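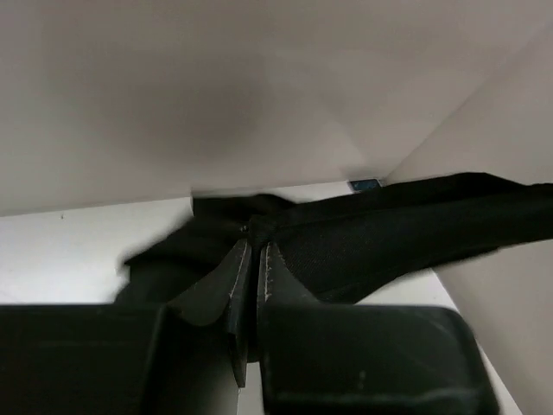
## Folding black cloth on a white table: worth it?

**vollow_mel:** Okay so I finally gave up folding on the bed and moved to a plain white surface, and I'm never going back. Black cloth on white, you can see every edge! My question is the pinch. Do you grab in the middle and let the sides hang, or go for the corners?

**bomdale_knits:** Corners. Always corners. Grabbing the middle leaves a little bunched peak and then you have to smooth it out again.

**mawar.p:** Disagree — middle pinch, quick shake, lay it down. I did 200 napkins that way for a dinner in Cililcombe in October and they stacked fine.

**bomdale_knits:** Napkins are small though. Try that with a bath sheet and get back to me lol

**vollow_mel:** It's mostly tees and a few dish towels here, so maybe I'm in between?

**tidy_falcao:** Does lint bother you? White table under black cotton shows every speck, and I end up with the sticky roller out for more than 21 minutes. I went back to my gray ironing blanket.

**mawar.p:** I'd rather see the lint than wear it.

**vollow_mel:** Same. Trying corners tonight on the towels, middle on the tees. Mawar, do you shake before or after you turn the sleeves in?

**mawar.p:** Before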